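Sobre a Durside

Ensinamos tarefas a braços robóticos por demonstração, em simulador e em bancada.
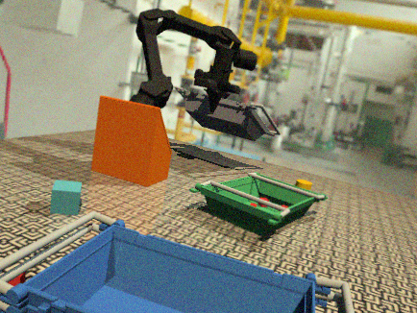 Como se ensina uma tarefa a um robô sem escrever o movimento linha a linha?
Uma pessoa executa a tarefa, guiando o braço com a mão ou comandando-o à distância, e o sistema grava posições, velocidades e abertura da garra. Com gravações suficientes da mesma tarefa, treina-se um modelo que a repete em situações parecidas.

A Durside foi fundada por Hedvig Viklund, engenheira de controle, depois de anos programando células de montagem ponto a ponto. Hoje somos 14 pessoas, entre operadores, engenheiros e técnicos de manutenção.

O trabalho começa quase sempre no simulador. Os operadores comandam um braço virtual sobre uma mesa com caixas e peças de formas simples, como blocos, cubos, bolinhas e cilindros. A mesa tem um padrão de linhas marrons sobre fundo creme. Trocamos a posição dos objetos entre uma gravação e outra e descartamos as que têm pausas longas ou colisões.

Depois passamos para a bancada. Nos braços mais leves, o operador segura o punho do robô e conduz o movimento. Nos mais pesados, usa um comando remoto e fica fora da área de trabalho.

O projeto Hestby, de separação de peças pequenas, reuniu 598 demonstrações no simulador e 372 na bancada. O Kushwaha, ainda em andamento, trata de retirar peças de caixas fundas e começou em maio. O Isport é o programa interno que usamos para revisar e etiquetar as gravações; os clientes recebem uma cópia com os dados.

Todo operador novo passa por duas semanas de treino antes de gravar para um projeto. Não é preciso saber programar. Pedimos atenção, mão firme e disposição para repetir a mesma tarefa muitas vezes.

Visitas ao laboratório são feitas com hora marcada, pelo formulário de contato.

Página atualizada em 20 de junho de 2021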